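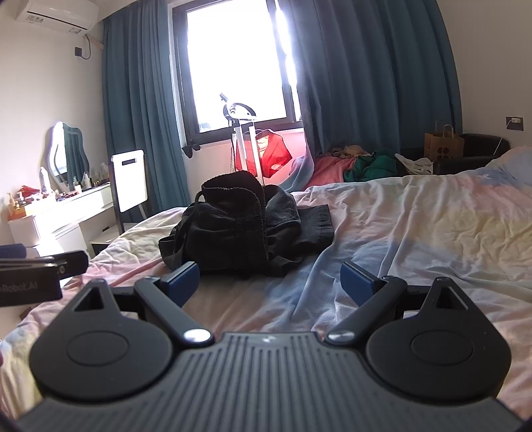

Tue 11 April

Morning spent on the Clilness approval series. Wing-sze had merged the Denden release with our own December wave before I got in, so most of what follows is me poking at her merge and then at the release itself, which I trust less.

The claim in the release: Premier Shih is "recovering", approval up since the transit cuts were walked back, and climate has "fallen off the agenda". It has been repeated in two papers already in nearly those words. I can get the first part to come out of the numbers if I squint. I can't get the second part at all.

Approval first. Denden has disapproval at 61 this time and 71 last time. A ten-point drop sounds like a lot. But last time the question came after a block on hospital wait times, and this time it is the first thing people hear after the greeting. You can't put those two on one line and call it a trend. Su-bin's view is that order effects for leader approval are usually small, and she may be right, but "usually small" is doing heavy lifting when the whole story is one drop. We have no wave of our own where only the order changed, so neither of us can settle it.

Also, the sample changed. Last time was phone only. This time it is phone plus an online panel, and the release says so in a footnote in very small type. No split by mode. I wrote to ask for one. Got an automatic reply.

Then climate. In December our question was open-ended: what is the most important issue facing the province. Coders put climate, emissions, flooding, wildfire smoke and the wind contract cancellations in one bucket. Denden's is a closed list, and the list has "the environment" as one option and "extreme weather and disaster readiness" as another. They get 17 for the first and print that as the climate number. The second is in the back tables, on its own, with nobody adding it up. 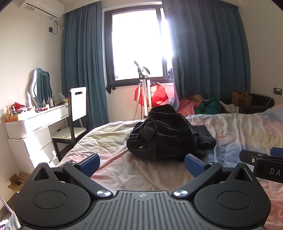 I don't think you can just sum the two either, to be fair to them. Somebody in a flood town who picks disaster readiness might want a better dike and have no interest in emissions targets. But our own bucket makes exactly that mistake in the other direction, so the comparison is loose at both ends. Put differently: we don't know if climate fell, and neither do they.

Wing-sze wants to publish a note saying the decline is an artefact. I've asked her to hold off. We can show the decline isn't demonstrated. That's a weaker sentence and a duller headline, and I would still sooner sign it.

Things wrong with our side, so they're written down somewhere:

The December file has a weighting variable called wt_final and another called wt_final2. The merge used the first. The codebook describes only the second. I reran approval with both and it barely moves provincially, but the rural north jumps around badly. Don't quote the north until this is sorted.

Seven respondents appear twice after the merge. Same ID, different answers on vote intention. Could be a re-contact, could be a join on the wrong key. Dropped them for now, flagged in the log.

"Refused" and "don't know" are one code in our file and separate in Denden's. I collapsed theirs to match. Su-bin would have preferred to leave them out of the base altogether. Tried it her way as well, saved as the alternate run.

Afternoon. Sat in on the Rerkuvent call. They are selling a riding-level model that fills in local numbers from the provincial sample plus census data. Very nice maps. I asked what the error looks like in ridings with a strong independent and was told the model "handles that". Asked how. Was told there'd be a technical paper. There was going to be a technical paper last time too. Su-bin was more impressed than I was and thinks we should at least test it on the last by-election, using only what would have been known the week before. Fine by me, provided they run it blind and we hold the result file.

The ridings they colour as "environment first" are nearly all the ones with the most university graduates. It may be true. It may also be what you get when education is most of the model.

To do:
Chase Denden for the mode split, by phone this time.
Find out who made wt_final2.
Wing-sze to recode the December open-ends with flooding and smoke pulled out separately. She and I code a batch each without looking at the other's, then compare.
Draft two paragraphs on question order for the newsletter. No chart.
Ask Rerkuvent again for the paper.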